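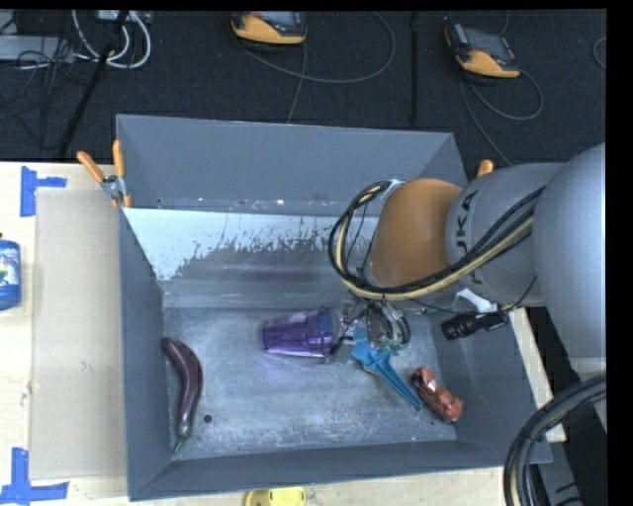
Pantry notebook, 2020-04-25

Okay, writing this up before I forget which jar was which. Mylene Ignacio asked for my notes on the dry beans for the ward food storage class in May, so I finally opened the old ones this morning and cooked them next to a bag I bought last month.

Old pintos first. The lid says Lacson, in my mother's handwriting, so they go back to when we lived out there. They smelled fine, a little dusty. I soaked both batches overnight in the same kind of bowl, same water, with a pinch of baking soda in the old ones only (Remedios Rivera swears by it, and I should have done a third bowl without any - next time!). The new beans were soft by lunch. The old ones took roughly 2 hours longer and the skins still had some chew. Flavor okay with onion and a lot of cumin. I'd mash them and be happy.

Wheat next. Ground 150 grams by hand and my arm is sore. The bread rose lower than I wanted, but I also let the kitchen get cold, so I'm not blaming the wheat yet. Dindo, if you're reading this, please write down your rising time too, because your loaf on Sister Cabanatuan's table was twice the size of mine and I want to know why.

Aileen's question about water: I've got enough put by for the two of us and the dog, and I'm going to stop there for now. I caught myself up late again reading lists from people with 1000 cans in the basement, and I came to bed cranky and didn't say my prayers properly. So the new rule is one shelf a month, we eat from it, and I close the laptop at nine. I feel better already!

To do:
Try the old pintos again, no soda, longer soak.
Second loaf, warmer spot by the heater.
Give Mylene the bean times, and tell her the cumin part.
Ask Amnuay how he keeps his rice from getting weevils - he said bay leaves but I think there was more to it.
Relabel everything on the bottom shelf with the year.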